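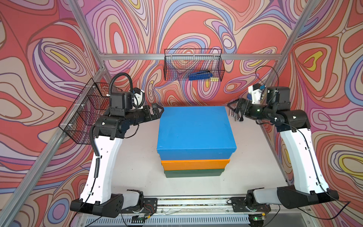 Karthik Munshi would throw out half of the 1136 demonstrations recorded at Gridthorpe so far. Too many operators pause between approach and contact, he argues, and a policy trained on pauses learns to pause.

Joyce Simiyu disagrees, though only on the number. "A hesitation of a second or so can be trimmed," she says. "A bad grasp can't. I'd sooner keep the slow ones and relabel them."

Simiyu runs teleoperation for the Rindach project, where two-armed tasks are recorded under remote control. Boxes are harder than they look, in her view. Both grippers have to apply force at close to the same moment, and an operator with one dominant hand will nearly always lead with it.

"You see it in the joint logs. The right arm arrives, the left follows, and the box yaws." New operators get about 8 practice hours before anything they record is kept.

Wrist cameras have helped. Earlier sets relied on a fixed overhead view, and Simiyu found that operators misjudged the height of the fingertips. Guiding the arms by hand was also tried, for four months. It gave smoother paths, she says, but the demonstrator's forearms kept blocking the view.

The next set, due in December, adds staplers.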